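2 min read

Notes from the Skinska arm catch-up, November, typed up by me (Melati Tuhumury), so blame me for the spelling!

We started with the gripper, as ever. Anghel have sent new finger pads and I've fitted one set. The old ones had done 1,566 grips and were going shiny at the tips, which is how we ended up with cups sliding about. I said I'd like to swap them every month from now on and everyone was fine with that.

Then the pouring job. We agreed to stick with the clear cup, the pink bowl and the teal basin on the floor, and to keep a small amount of liquid in the cup until the wrist is sorted.
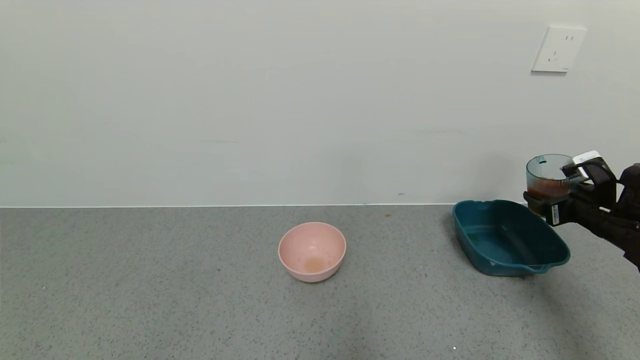

The wrist still has a bit of play in it, and I got quite cross about this (sorry). Farnier reckon it's the belt, I think it's the clamp screws. We'll do the screws first, all 16 of them, it's a morning's work, and if it still wobbles I'll ring Farnier back and eat my words.

Grip force: down from 18 newtons to 9 for the thin cups. Please don't put it back up without telling me!

Cleaning: wipe the fingers after every session, dry cloth round the housing, no sprays. Floor gets mopped too.

To do: me, screws and force setting. Skuvmont, price for a spare belt. Next catch-up at ten, same room, bring your own mug.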